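Notes from the small room: two controllers, one bottle

October 27, 2022
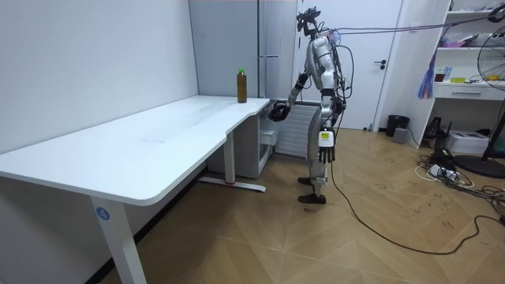
We've been putting the Folitz controller up against the Nasution one for most of October, and I promised I'd write up where we've landed before everyone at Plivbridge starts asking me in the kitchen. Same arms, same hands, same job each time: reach over the desk, take hold of the bottle by its middle, lift it, put it back down. I know a bottle sounds like a dull thing to spend a month on, but it's a very good nuisance. The lid is bright green, so the camera finds it easily, while the dark brown stuff inside gives the depth estimate all sorts of grief. And with the bottle sitting back behind the hand near the far corner, the left arm has to come in over the edge of the desk and stretch, and that's exactly where the two controllers part ways.

Folitz first. It's quick, it's tidy to set up, and Leonor Barreto had it talking to the hands before I'd finished my coffee. Over a short reach I'd pick it every time. Once the elbow gets close to straight, though, it starts making lots of tiny corrections and you can see them in the fingertips, a sort of dither, and then the fingers close a bit early and nudge the bottle instead of wrapping around it. Leonor reckons it's a gains problem and she may well be right. We've tried three sets of gains so far and the third was the best of them.

Nasution is slower and, I'll admit, a bit of a pain. The config file runs to 660 lines and you do need to read them (I skipped a chunk near the end on the first day and lost a whole afternoon to it). But the motion at full stretch is lovely! It comes in, settles, and waits for the hand before it does anything else. Out of 76 tries each, it had the better record on the long reach, and Folitz kept its lead on the short one. I'm not going to print the full table yet as Nuno Rebelo wants to go back through the logs and throw out the runs where we'd bumped the camera.

Speaking of the camera – we moved its exposure down a notch halfway through, which I should have done at the start. Glossy silver panels and a white desk bounce a lot of light around, and the colour balance was drifting whenever the sun came round to our side of the building. If you're setting up anything similar over at Sirimcombe, lock your exposure on day one and write the value somewhere you won't lose it.

A few odds and ends for people who'll be using the room after us. Please keep your feet off the power cable, it needs its slack for the turning tests. The tethers want a quick look before each session, mostly where they leave the shoulders. And if you swap hands, do the zeroing for both sides even if you've only touched one, otherwise the fingers on the other side come up slightly curled and you'll spend ages hunting for a fault that isn't there.

Next up is the same comparison with the right arm, then both arms together, which I'm looking forward to and Nuno is dreading. We've also got a softer set of fingertips on order and I'd like to see whether they hide some of that dither. My money's still on Nasution for the long reaches. Leonor has asked for another 10 runs on Folitz with her new gains before I say so in writing, so I suppose I've jumped the gun a bit there – sorry, Leonor.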